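Sugar, paper cups and the three o'clock slump

I have never trusted a sweet that needs its own coat. Sugar on the outside of a thing made of sugar has always struck me as a confession, a bit like putting gravy on a stock cube. So when Pentti Suominen came back from a week in Dullport with a bag of fruit jellies and told me they had cured his afternoons, I made the face I make.

His theory goes like this. At three o'clock you have one jelly, only one, with a cup of black coffee, and you eat it slowly enough that it lasts the whole cup. After that you don't want biscuits. He claims he has not touched the biscuit tin since he started. I pointed out that he had started on Saturday.

Still, I said I'd try it for a working week, which is five jellies, and I bought my own so he couldn't say I'd had the wrong ones. The shop on the corner sells two kinds. The Rissanen ones are soft and the Zutik ones are firmer and cost more, and the woman behind the counter told me the dearer ones were "more natural", a phrase I've given up asking people to explain. I bought the dearer ones anyway. So much for principles.

Monday was a disappointment. The jelly was gone in four chews and I had most of a coffee left, and then I had a biscuit to keep the coffee company. I reported this to Pentti, who said I was chewing too soon. You're supposed to let the sugar go first, apparently, and only then bite. I've been eating sweets since I was small and had never been told I was doing it in the wrong order.

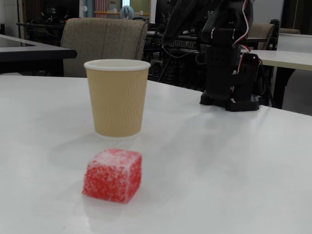 Tuesday I did as I was told and it did last longer, I'll give him that. Letting the sugar dissolve takes a surprising amount of patience, and it is gritty in a way I'd forgotten, like licking a doughnut. But the coffee tasted of nothing afterwards. If you take a mouthful of something very sweet and follow it with black coffee, the coffee turns sour and thin, and by the end I was drinking it out of duty. I tried it the other way round on Wednesday, coffee first and jelly last, and that was better. Pentti says this is cheating.

Then there is the cup question. Pentti is firm that it has to be a paper cup, one of those with the ridged sides, on the grounds that it's the right size and you won't be tempted to top it up. I don't see why not. I topped mine up twice. I also don't much like drinking out of paper, because there's always that faint taste of wet envelope by the halfway mark, and the ridges, which are meant to save your fingers, do nothing for your tongue. On Thursday I went back to my mug and noticed no difference to my willpower whatsoever.

What did annoy me was the mess. Granulated sugar gets everywhere. You put a jelly down on a table for a moment while you answer the phone, and when you pick it up it leaves a little patch of crystals behind, and you can't see them on anything pale, so you find them later with your sleeve. I put a saucer under it for the rest of the week – which Pentti also regards as cheating, though he couldn't tell me which rule it broke.

By Friday I'd eaten five jellies and, for the record, 7 biscuits. In a normal week I'd guess I eat more than that, but I've never kept a tally before, so I can't say the jellies did anything. It may be that writing biscuits down on the back of an envelope is what puts you off them. I suggested this to Pentti as a cheaper method and he changed the subject to his boiler.

I will say the red ones are nice. I couldn't tell you what fruit they're meant to be (the bag says strawberry, my mouth says cherry, and I wouldn't put money on either) but they have a bit of sharpness under all that sugar and they aren't as sticky as the orange. The green ones I've left in the bag. If anybody wants them they're in the drawer with the batteries.

He's now telling people about dried apricots.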